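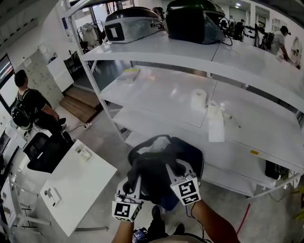
Catégorie : Vie de l'association – Comptes rendus

Compte rendu de la réunion du groupe Rangement et matériel commun

Association Hutura, atelier Preline
Séance du 8 octobre 2021

Le quorum étant atteint, la séance est ouverte. Le compte rendu de la réunion précédente est adopté sans modification.

1. Étagère métallique blanche

Le groupe rappelle que l'étagère est affectée au matériel partagé et aux fournitures courantes. Les effets personnels n'ont pas vocation à y rester d'un jour sur l'autre. Plusieurs membres signalent que des sacs y sont régulièrement déposés et oubliés, ce qui gêne l'accès aux tablettes du bas.

Il est décidé que les sacs en tissu, notamment les sacs noirs souples servant au transport du petit matériel, seront vidés au retour, refermés, puis suspendus par leurs sangles aux crochets de l'entrée. L'achat de 3 crochets supplémentaires est approuvé, dans la limite de 30 euros.

La tablette supérieure reste réservée aux objets volumineux. Les câbles devront être enroulés et ne plus pendre devant les tablettes inférieures. Une proposition visant à déplacer l'étagère contre le mur du fond est examinée. Elle est écartée par la majorité des présents, le passage vers le local Stan devant rester dégagé.

2. Papier et petites fournitures

Les rouleaux de papier toilette sont actuellement entreposés avec les documents. Il est demandé de les regrouper dans le placard des sanitaires, à l'exception d'une réserve limitée sur une tablette basse, utilisée pour l'essuyage des plans de travail. Un membre fait observer que du papier essuie-tout conviendrait mieux à cet usage. Le point sera repris lors de la prochaine commande chez Drellthorpe.

Les feuilles volantes et les livrets laissés sur les tablettes seront placés dans une bannette. Les documents non réclamés à la fin du mois d'octobre seront recyclés.

3. Étiquetage

Le modèle d'étiquette jaune, posé sur le chant des tablettes, est retenu pour l'ensemble des rayonnages. Une planche de 63 étiquettes sera imprimée. Les mentions devront être courtes et rédigées au feutre noir. Il est précisé que l'étiquette désigne un type d'objet et non un utilisateur – cette règle avait donné lieu à des interprétations divergentes.

Le groupe n'a pas statué sur l'étiquetage du niveau le plus bas. Certains souhaitent y maintenir un emplacement libre, d'autres demandent qu'il soit attribué aux caisses à outils. La question est renvoyée à la réunion suivante.

4. Sol et circulation

Le sol en béton sera balayé à la fin de chaque séance d'atelier. Le dépôt de sacs au pied de l'étagère est interdit, y compris pour une courte durée. Les chaises seront rangées du côté gauche de la salle après usage.

Une demande de marquage au sol a été présentée. Le devis obtenu, d'un montant de 50 euros hors pose, est jugé acceptable sous réserve de l'accord du bailleur. Un courrier lui sera adressé en ce sens.

5. Questions diverses

Le retour des clés du local Stan s'effectue désormais dans la boîte murale. Il est rappelé que les emprunts de sacs doivent être inscrits au cahier, avec la date de sortie et le contenu.

L'ordre du jour étant épuisé, la séance est levée. La date de la prochaine réunion sera communiquée par voie d'affichage à l'atelier.

Partages : 3 – Commentaires : 0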